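October 26, 2018

Second month of robotics club and we have moved off blocks. Areti Chrysikopoulos, who runs the group, wants everything this term to be cloth. Our team is called Kutwood and there are four of us, and we drew folding for the January showcase. The other team, Flovby, drew sorting.

The plan is simple enough. We do the folds by hand with the grippers, log each one, and train on the logs. The target is 1296 folds before the winter break. As of last night we have 272, so we are behind.

Blocks were easier. A block stays the shape you left it. With knits, if you close the fingers too high you only pinch air, and if you press down first you drag the whole thing toward you. I spent most of this week on sleeves. My current habit is to come in low from the side, close, lift a little, then cross over the body. It is slow — roughly 4 sleeves in the time I used to do ten blocks — but the logs look cleaner.
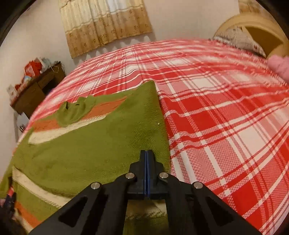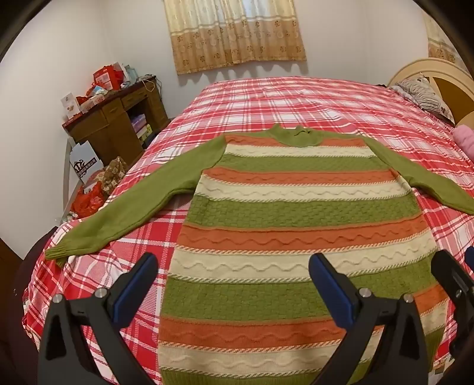

Grippers over the plaid bedspread, with the striped knit laid out flat in the second one.

Stripes turn out to matter. Erkar, the script we use for labeling, looks for edges, and on a striped garment over a plaid background it finds far too many of them. I tried raising the threshold and lost the collar. Areti's suggestion was to leave the threshold alone and mark the corners by hand for the first 50 logs, then see what it learns.

Still to do: tighten the linkage screws on both grippers, copy the logs to the club drive, and write up the sleeve method so the rest of the team does it the same way. I also owe Areti a parts list. Next post will be about pants.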